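Ask anyone at Dinby what they want from a robot and the reply is always the same: someone to deal with the packaging.

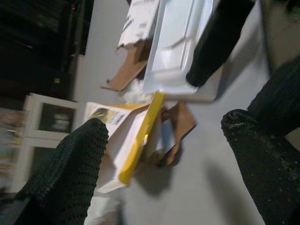 Gebhard Thaler, who runs trials for Wyss, has watched 427 attempts at this sort of job. A toddler, he says, remains the machine to beat.
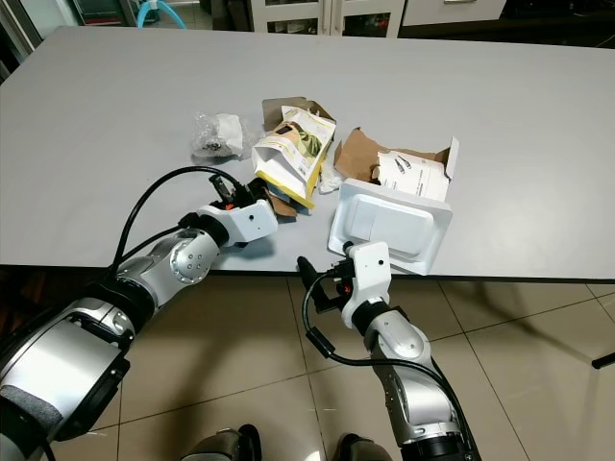

Cardboard is the villain. It bends, it tears and it never tears the same way twice. Two arms help, provided they agree – and on Tuesday they had words.

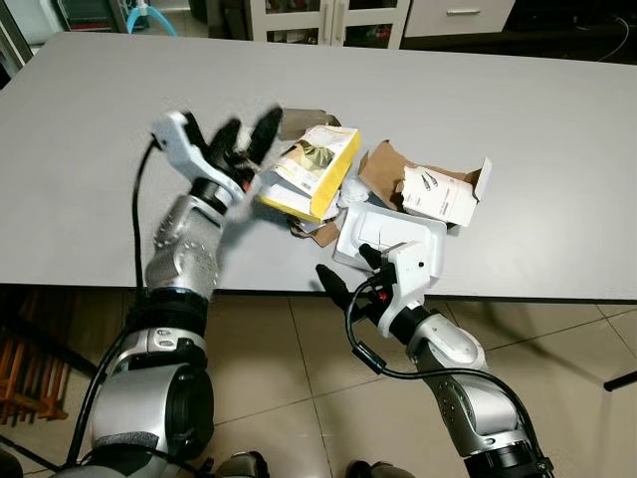
Then comes the tidying, which my own household hasn't mastered either. Thaler won't promise a date. I have stopped flattening boxes in the meantime, purely out of optimism.

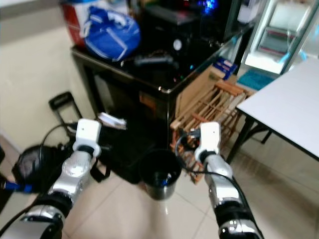 Two arms, one small bin.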